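Section 4. Teaching a cloth chore (hand-held grippers)

Okay, you've got the mounts leveled and the software talking to both grippers, so now we get to the part everyone asks me about. Can it do laundry yet? Sort of. Brusto, my pet name for this whole setup, can handle a small flat cloth on a good day. Fitted sheets, no. Please don't start with fitted sheets — I did, and I lost most of August to it.

What you're doing in this section is recording yourself doing the chore, over and over, so there's something to learn from. Start with one cloth and one table.

Before you start

1. Clear enough table that the cloth can lie fully open with a hand's width to spare on every side.

2. Pick a cloth that contrasts with the table. Dark on white works great, and white on white will make you miserable.

3. Run the grip check from Section 3. If either jaw clicks on closing, go back and redo the zero.

Note: Leave a few ordinary things standing around. I used to strip the room bare before every session, and then the trained version got lost the first time somebody left a mug out.
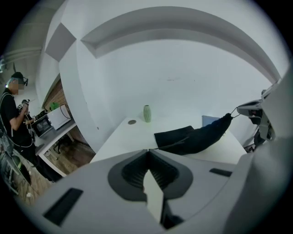
Recording

4. Start a new session and name it after the chore and the cloth. "Test 2 final new" is going to mean nothing to you in a month, trust me.

5. Drop the cloth a little differently each time. Corners folded under, bunched up, off to one side, whatever it does when it lands.

6. Pinch near an edge and lift slowly. I mean really slowly! Your hands want to do this at laundry-day speed, and the jaws will just slide off.

7. Lay it down, open both jaws all the way, and back off before you stop the recording.

8. Keep the fumbles if you recovered from them. Toss only the ones where you gave up.

Caution: Keep loose cables away from the jaws and your sleeves. Closing force is set to 300 out of the box, and you shouldn't need to go over 500 for any fabric you'd find in a kitchen drawer.

How many is enough?

My first version that worked at all came from 252 recordings, and it got the cloth flat maybe half the time. At 984 it was good enough that I'd let it run while I ate lunch in the same room. Kieran Haworth got there with fewer on his Clidis build, but he's a lot more patient with his lifts than I am.

Folding is a separate chore and gets its own sessions, so don't mix the two in one folder. Once you have your first batch, run the playback check in Section 5 before you record any more.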